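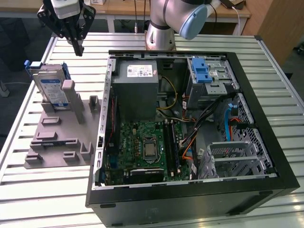
An office desktop on its side, side panel off and cooler off the processor.

Cleaning and repasting an old desktop computer: my tips

November 12, 2023

Many people write to me that their old desktop has become loud and slow, and they want to throw it away. Please wait one evening before you do it. In most of these machines there is only dust, and the paste between the processor and the cooler has dried like old toothpaste. I have done this job on many office computers, my own and those of neighbors, and I want to share how I do it.

I write for a person who never opened a computer before. If you have experience, you can jump to the part about the paste.

Before you open

Shut down the computer in the normal way, then pull the power cord from the wall. After this, press the power button and hold it for several seconds. It lets out the electricity which is still sitting inside. Never open the power supply itself, the metal box where the cord goes in. You can clean it from outside, and that is enough.

Lay the case on its side so the inside looks up at you. I see people working on a standing case, and then a screw falls down behind the board and they spend half the evening with a magnet. On its side everything stays where you put it. The table should be firm and high enough for your back. If your worktable has slats or gaps, as the one in my picture, put a tray beside the case for the screws.

Take off wool sweaters, and touch the bare metal of the case from time to time. I do not use a wrist strap, but if you have one, it is better to use it.

Take pictures of the cables

My first computer I closed with one cable left over, and I needed two days to find where it belongs. Since then I take a picture with my phone before I touch anything, and one more after each cable I pull. Small bits of masking tape with a number are also good, the same number on the plug and near the socket.

Old office machines often have plugs which fit only in one direction. If a plug does not want to go in, do not push. Turn it and look for the small nose on the side. When you pull, hold the plug and never the wires.

In many office cases the drive bay sits over a part of the board and makes it hard to reach. Look for a colored plastic latch. The case in the picture has a bright blue one on top of the bay. On many models such colored parts are the ones you are allowed to move by hand, without a tool. Check the manual of your model before you pull, as the bay may slide, swing up or lift out, and the cables to the drives may be short.

The dust

Do it outdoors or near an open window. I use a soft paintbrush, 2 inches wide, and a can of compressed air. With the brush I loosen the dust, and with the air I blow it out. Go in this order:

The slots and holes in the metal walls
The fans
The cooler fins
The board and the cards, very gently
The power supply, only through its openings

When you blow on a fan, hold the blades with a finger. A fan that spins too fast from the air can be damaged. Keep the can upright, or it spits cold liquid.

A vacuum cleaner I use only for the floor afterwards. Some people put it directly in the case and have no problem, but I do not like the plastic nozzle so near to the board.

Taking off the cooler

Run the computer for a few minutes before you begin the whole job, then shut down and unplug. The old paste becomes softer. Loosen the screws of the cooler a little at a time and crosswise, first one corner, then the opposite one. Unplug its fan. Then turn the cooler slightly left and right until it comes free. Do not pull straight up with force. On some sockets the processor comes out together with the cooler, and its pins can bend.

Now you see the metal lid of the processor in its socket frame. Leave it in there. For cleaning the top you do not need to open the frame, and so you cannot hurt what is under it.

The paste

Wipe both surfaces, the lid and the bottom of the cooler, with a coffee filter and a little isopropyl alcohol. Paper towel leaves fibers, a coffee filter does not. Wipe from the edge to the middle, so the dirt does not go over the side. Let it dry fully.

Put new paste in the center of the lid, as big as a small pea. Do not spread it, the pressure of the cooler will do it. Too much paste comes out on the sides and makes a mess. Set the cooler straight down, tighten the screws crosswise again, and plug in the fan — this is the step that is forgotten most often.

I bought a small tube of Hornico paste in September and have used it for 7 computers so far.

Before you close

Compare with your phone pictures. Press on the memory modules at both ends and see that the latches are closed. Check that no cable can touch a fan. Then connect only the monitor, keyboard and power, and start it with the panel still off, hands away from the inside. All the fans should turn. If it beeps or stays dark, unplug it and look first at the memory, this is most often the reason.

Letters from readers

Lewis Galbraith asks if it makes sense to put a solid-state drive in at the same time. Yes, very much. A 240 GB drive is enough for a person who writes letters and reads the news, and the difference in speed is bigger than from any cleaning. Do the copying before you take the machine apart.

Oluf Thoroddsen wants to know how often one must renew the paste. I do it every few years, or when the fan becomes loud although there is no dust. The dust itself I remove each spring, and in a house with a cat also in the fall.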